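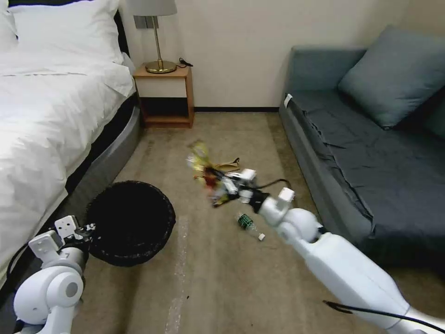 Snack wrappers and a water bottle on the carpet, between the bed and the sofa.

Arneck Convention: frequently asked questions

These answers are prepared by the Wróbel Centre, Drerasstead office. We update them when something changes in the talks.

What is the Arneck Convention?
It is a proposed agreement between states about travel documents for people who have no citizenship. A person holding such a document could cross the border of any member state and come back to the country where they live. The convention does not give citizenship to anybody.

Is it already in force?
No. The text was agreed at the Pendley round, but it needs ratification by 28 states. Until then it is only a signed paper, and border officers are not obliged to follow it.

Why did the Pendley round take so long?
The delegations could agree quite early on the document itself. The difficult question was return – which state must take a person back if the document expires during travel. Almost 61 amendments were proposed to this one article, and many of them said the same thing in different words.

What was decided about return?
The state that issued the document must accept the person for 2 years after the expiry date. Some governments wanted a shorter period, and they may still make a reservation when they ratify.

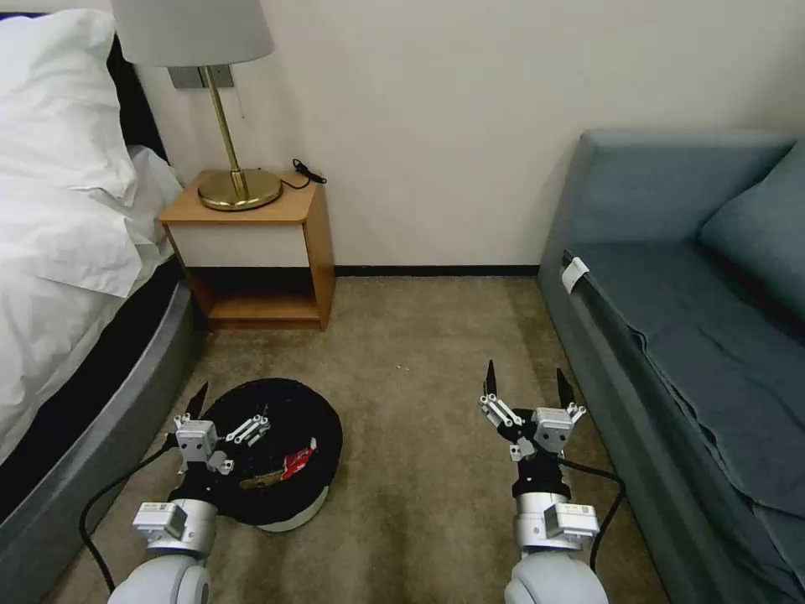

A reservation must be given in writing and it applies only to the state that makes it. The other members can object, but an objection does not cancel the reservation.

Does the convention cover refugees?
Only if they are also stateless. Refugees who have a citizenship are under other agreements, and the delegations did not want to mix the two systems.

Can a state refuse a visa to a holder?
Yes. The document is proof of identity and of the right to return. Each government keeps its own visa rules, and this was a condition for several delegations to stay at the table.

Where can I read the full text?
The working text is available at our reading room in Drerasstead. Please ask for folder 754 at the counter. The annexes are in a separate binder, and the sample document is in the second annex. Photocopies are permitted but the colour pages are not copied.

Can I send a comment to the delegations?
The public comment period closed in January. You can still write to your own member of parliament, as each country will have its own debate before ratification.

Does the Centre give legal advice?
No, we only explain the text. If you are stateless and you need to travel, please speak with a lawyer or a legal aid office in the country where you live.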